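Home | Threads | Saved | About

OK, thread time. I've been home from the Skarnham marshes since Thursday and people keep asking me how you book a small wildlife trip without getting fleeced, so I'm going to type it all out once and then just link to it forever.

First thing: I did NOT go with the big lodge. The big lodge at Plurkedthorpe is gorgeous, I've seen the brochure, I've drooled over the bathtub. It also sleeps 300 people. I wanted to hear some birds.

I went with a tiny outfit called Fahmy. They take 4 guests at a time and that's it. When I emailed them I got a reply from a person who asked me what time I usually wake up, which I thought was a weird question until I was standing in a reed bed at 4:45 in the morning.

Money, because everyone wants to know. My share was $796 for the whole stay, meals in, boat in, guide in, bus from the station NOT in. I missed that last bit. Read the "not included" part of the page before you read the fun part!

The lodge would've been more per night, and the boat trip there is an extra. I did the math on the back of a receipt and then did it again because I didn't believe it.

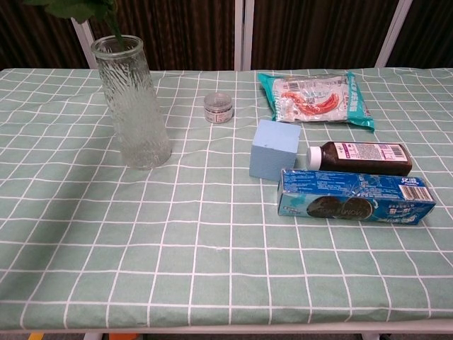 Anyway, the guide. Grew up on the marsh, knows every channel, and would cut the motor for a heron but also for a frog. I've been on trips where the guide is basically racing to tick off the big animals so everybody tips well. We spent most of one morning with a family of otters and never got to the "main" viewing spot at all. Zero regrets.

Somebody asked if small trips are really any better for the place itself. I'm not a scientist, so take this as one tourist's opinion. What I can tell you is that Fahmy puts a cut of every booking into the reed bank repair, and they showed us the stretch that had been replanted. 2,000 plugs of reed, all put in by hand. I asked a lot of questions and got straight answers, including "we don't know yet" a couple of times, which made me trust them more.

Downsides, so you don't think they're paying me (they're not, I wish). The shower is a drizzle. There's one outlet per room and mine was behind the bed. If you don't eat fish, tell them early and then tell them again.

Also the path from the bus stop is all gravel, so a wheelie suitcase is a terrible idea. Ask me how I know. Ask my poor suitcase.

What I'd pack next time: a real rain jacket, two pairs of shoes, more socks than seems sane, a headlamp with a red setting, and binoculars I've practiced with at home. I spent the first day looking at the inside of my own eyelashes.

When to go: they told me October is the quiet month, with cooler mornings and lots of geese coming through. I've already put my name down. There's also a newer place up the coast called Otach that does overnight canoe trips, and if anyone here has done one PLEASE reply, I want to know how cold it gets in those tents.

Will post the otter video once I've cut out the part where I'm whispering "oh my gosh" for a full minute.

Contact | Copyright, all rights reserved | Back to top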